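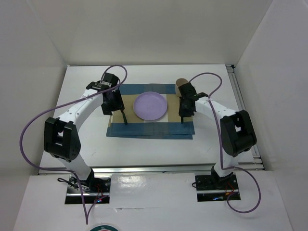 Blue checked placemat with the lilac plate on it, cardboard tube at the back right.

Subject: Re: [plundinura-table] Placemats that won't lie flat

Bastien Bouvier wrote:

> Hello all,
>
> I bought a set of cloth placemats from Farker in March, the blue
> check ones they sell as Vida. Sixteen of them, for the long table at
> Restulholm. I like the look, but I have two complaints and would
> like to know if they are my fault.
>
> First, the corners curl up after washing. I iron them and they are
> fine until the next wash.
>
> Second, I can't get a fold that stacks. I have tried halves and I
> have tried thirds. In halves they are too wide for the drawer, and
> in thirds the stack leans over and falls when I take one from the
> middle.
>
> Also, does anybody put a plate straight down on a checked mat? My
> sister says the pattern is too busy for it and I should use white
> plates only. Our plates are all sorts of colors.
>
> Bastien

Bastien,

I don't have your exact set, so take the washing advice with that in mind. Mine has a checked border in two blues and a plain tan panel across the middle, and I have had the same trouble with corners on other cloth mats.

I'll take your questions in reverse, as the plate one is the easiest.

Plates on checks

Your sister has a point if the check runs all the way across. With a plain panel in the middle I don't think it matters. The plate covers the plain part and the check shows at the edges, where you want it. The one I set out is a round lavender plastic plate, quite shallow, and pale enough that it sits all right against the blue. A dark plate would probably look heavy. I would try a few of your own colors before buying anything white.

Put the plate near the middle of the mat. People push it toward the front edge to leave room for glasses, and then the front border disappears under it. If you want something standing on the mat as well, the back right corner is a good spot. A short tube or a cup takes up very little room there and you can still reach the plate.

Corners

Three things to check.

Look at the hem from the back. If the corner has been folded over twice and stitched through, there are several thicknesses of cloth in a small space and it dries more slowly than the rest. On mats like that I pull each corner out with my fingers as soon as they come out of the machine, and dry them on a flat rack. Hanging them by one corner makes it worse.

Iron from the back, and start at the corners while the cloth is still slightly damp. I used to start in the middle and by the time I got to the hem it had dried stiff.

If it shrinks unevenly, with the border pulling in tighter than the panel, no ironing will fix it for long. I would write to Farker in that case and tell them how it was washed. I haven't dealt with them myself.

Starch helps a little. I stopped using it because it picked up crumbs, but others on the list swear by it.

The fold

I think your leaning stack comes from the first pickup more than from thirds or halves. If you lift a cloth by the two side edges, wherever your hands happen to land, the middle sags and one top corner stands up higher than the other. The lower border hangs in a curve and a bottom corner doubles under itself. Put it down like that and you are folding over a crease you can't see. Sixteen of those on top of each other will lean.

So sort out the hold before you fold. Take the two top corners, keep your hands level, and let the bottom edge drop until it hangs straight. Then lower the bottom edge to the table first and lay the rest down away from you. Smooth it once from the middle out to the sides.
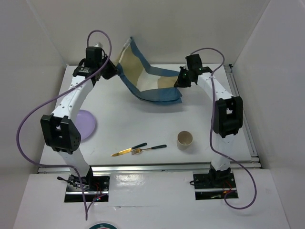

Folding for a shallow drawer

1. Lay the mat face down with the long side toward you.

2. Bring the left side in to a third, then the right side over it. Line up the borders, even if the outside edges end up a little off - what you notice in a stack is the check, and the hem on mine was never quite straight to begin with.

3. Press the folded edges with the flat of your hand.

4. Stack them with the folded edge alternating, first to the left, next to the right. Your thirds will stand up much better this way, as the thick side isn't always on top of the last thick side.

5. Keep it to two stacks of eight if the drawer allows. Taking one from the middle of a stack of sixteen will knock it over however it was folded.

The whole set should take some 5 minutes once you have the hold right. If the drawer is really too shallow, rolling works too, though you will be ironing out the curl again before dinner.

Could you measure the inside of the drawer and one mat, and post both? I was guessing at the drawer from what you wrote. The older thread on napkin folds, message 754 in the archive, has a good part about narrow drawers near the end, and most of it applies to mats.

I would also like to hear if the corners on yours curl toward the front or the back. On mine it has always been the front.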